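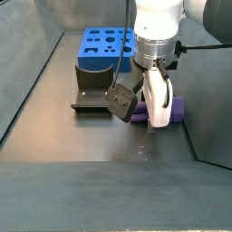 2 min read

# Zivell gripper kit with the foam block set: worth it for a small bench cell?

**Gillespie Kerr** · posted 2020-06-07 · Grippers and end effectors

I'm pricing the Zivell two-finger gripper kit for a bench cell at our shop in Dernville. We do short runs of sorting and fitting, mostly light plastic parts, and I want something the evening crew can set up without calling me.

The photo at the top is the cell with the practice set: blue foam sorter board at the back, the black printed cradle in front of it, and the purple block down by the fingers. I've been using the block for the grasp routine because it is easy to see and I don't care if it gets scratched.

The quote is $2000 for the gripper, two sets of finger pads, the flange adapter and a year of phone support. Without the support it drops by $177. Van Dijk also quoted me on a vacuum tool for less, but some of our parts have holes in them and I doubt a cup would seal.

What I need to know:

- Do the screwed-on finger pads stay put over a long run?
- Is there a decent way to route the cables? One of mine hangs straight down to the finger and passes in front of the sorter board.
- Is the phone support worth paying for?

---

**Keir Lamont**

We have had two of these kits at Grustirberg for a bit over a year, both on light assembly.

Pads: the screws are small and they do back out. Ours started to shift after 1000 cycles or so on the first unit. We took them out, cleaned the threads, put on a drop of medium threadlocker and have not had to touch them again. Check them at every shift change until you trust them. If a pad rotates even slightly, the block will still pick but it will go into the board crooked, and you will waste an afternoon looking for the problem in your program.

Cables: I would move the hanging one. Run it down the arm with hook-and-loop ties and leave a loop at the wrist big enough for the full rotation. Jog the last joint 90 degrees each way by hand before you run anything at speed. Ours snagged on a fixture once and pulled the connector.

Support: I'd skip it. We called twice in April and both answers were in the manual, in the section on homing. If your evening crew has never used an electric gripper, you may feel differently.

Also wipe the floor panel before you do any grasp work close to the surface. Grit gets on the fingertips and then on the parts.

---

**benchrat_dv**

Vacuum is fine if you buy the foam cups, they seal over small holes. Get Van Dijk to lend you one first. Never used the Zivell.

---

**Gillespie Kerr**

Thanks both. I'll threadlock the pads and redo the cable before I decide on the support. Keir, did you keep the stock pads or print your own?

**Keir Lamont**

Stock on one, printed on the other. The stock ones grip better.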